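**Two-arm cell takes on the trash bag, with mixed marks from the chore bench**

Drarkow has added bin lining to the list of household tasks it runs on its two-arm test cells, and the first month of scoring suggests the job sits well behind folding and sorting in readiness. The company, which builds benchmark setups for robot makers, ran 96 attempts in April with the same pair of arms and the same control policy throughout.

The task is defined narrowly. A trash can stands on the work surface with a thin plastic bag. The arms have to open the bag, seat it in the can and bring the edge over the rim on all sides. A run ends when the rim is covered or when 6 minutes have passed. Partial credit is given for a bag that is in the can with its mouth open but not folded over.

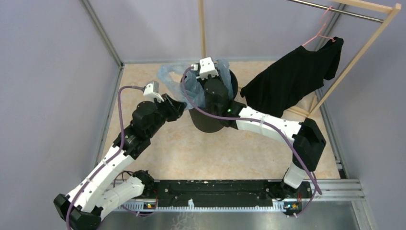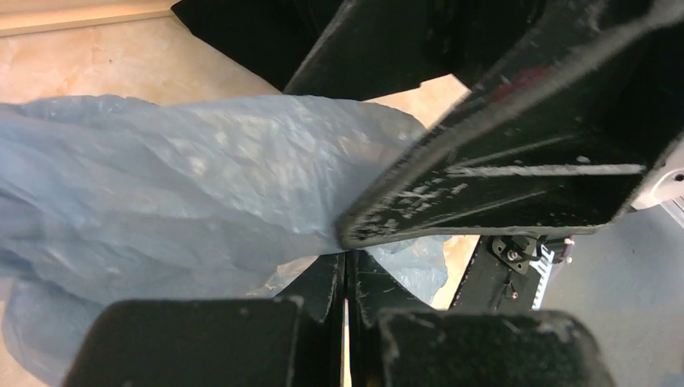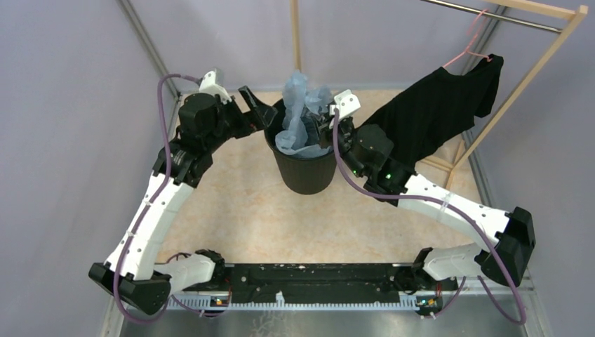
Mieke De Haan, who writes the task definitions at Drarkow, said the can itself causes little trouble. It is rigid, it is dark against a light surface, and the arms can find its rim from most angles. The bag is the difficulty. The film is translucent, its outline changes with every touch, and two layers lying together look much like one layer to a camera.

"The policy often gets hold of the bag on the first try," De Haan said. "Then it has both sides of the mouth in one grip, and everything after that is wasted motion. A person feels that in the fingertips and rubs the layers apart. We have no tactile sensing on these grippers."

The most common failure in the April runs was a closed mouth of this kind. The second was loss of the far edge: one arm seats its side of the bag, the other pulls to match, and the first side slides back off the rim. Recovery was poor in both cases. The policy tended to repeat the motion that had just failed, and operators stopped several runs before the time limit to protect the bags from tearing.

Drarkow has not published a success rate. De Haan said the figure would mean little until the same task had been run by a second site, and that the scoring rules for partial credit were still being changed. She did say that full completions were a minority.

The next stage will be handled by Mimance, a contract lab that collects teleoperated demonstrations. It has been asked for 1,000 recorded demonstrations of the bag task, performed by human operators controlling both arms. The recordings are to include deliberate errors followed by corrections, so that a policy trained on them has some examples of what to do when the mouth is closed or an edge has slipped.

Dalva Assunção, an engineer who specifies cleaning equipment for the hotel operator Guerra, has followed the work and is not planning purchases around it. Her staff change bin liners as one step in a longer room routine, and the step takes a few seconds. A machine that needed minutes and a clear area around the can would have to be left alone with the job, she said, and that requires a completion rate close to a person's.

"I would look at it for back-of-house bins, overnight, where the time doesn't matter," Assunção said. "Even there I need it to know when it has failed. A bag sitting crooked in a can that is marked as done is worse than a can with no bag."

Self-checking is now under discussion for the next version of the task. Under the draft rules, a policy would have to report whether the rim is covered, and a wrong report would cost more than an incomplete run. Zarkance, which supplies control software for the cells, has asked for the rule to be phased in over 2 scoring rounds. Drarkow expects to settle the wording once the Mimance recordings have been reviewed.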